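Aprendizagem por imitação em bancada bimanual
Notas da aula 5 – Avaliar uma política: o que conta como sucesso?

Os relatórios que vamos ler hoje seguem quase todos a mesma receita. Teleoperam-se os dois braços, gravam-se demonstrações, treina-se uma política e apresenta-se uma percentagem. O método Pandel treina com 20 demonstrações por tarefa e prevê blocos de ações em vez de uma ação de cada vez. A percentagem é boa. A minha dúvida é o que ela mede.

1. O critério de sucesso

No relatório, a tarefa do marcador conta como conseguida se o marcador acabar dentro do copo. O instante decisivo é curto e ambíguo.
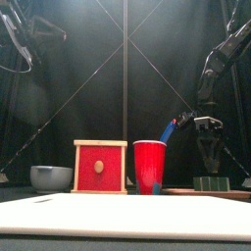
Pillai objetou, numa nota à versão anterior deste texto, que «um critério binário é pobre mas é reprodutível, e as escalas parciais só mudam o sítio onde se discute». Aceito metade. Reprodutível sim, desde que se escreva quem decide e quando. Uma garra que ainda segura o marcador junto à borda não devia contar para nenhum dos lados.

2. Variação das condições iniciais

O Kusness sorteia posições dentro de um retângulo pequeno e chama a isso generalização. Antes de aceitar a palavra, perguntem que objetos mudam de sítio, quais mudam de cor e quais ficam sempre na mesma fila ao fundo da mesa.

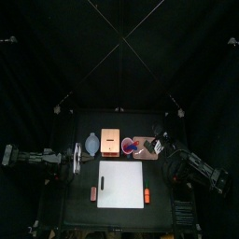
3. Repetições e intervalo de confiança

Com 5 ensaios por condição, uma diferença de 2 sucessos entre métodos não sustenta nada. O Jamgate publica tabelas assim, com casas decimais. Calculem o intervalo (Wilson serve) antes de lerem o texto que acompanha a tabela.

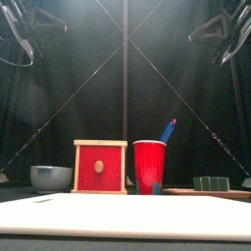 O estado final merece registo próprio, separado do vídeo do ensaio. Uma política pode largar o objeto e voltar a tocar-lhe ao recuar. Com as duas garras altas e sem contacto com nada, e o marcador inclinado no copo vermelho, a anotação faz-se sem discussão – embora não diga nada sobre como se lá chegou.

Para a próxima aula: refazer a tabela 2 do Pandel com intervalos.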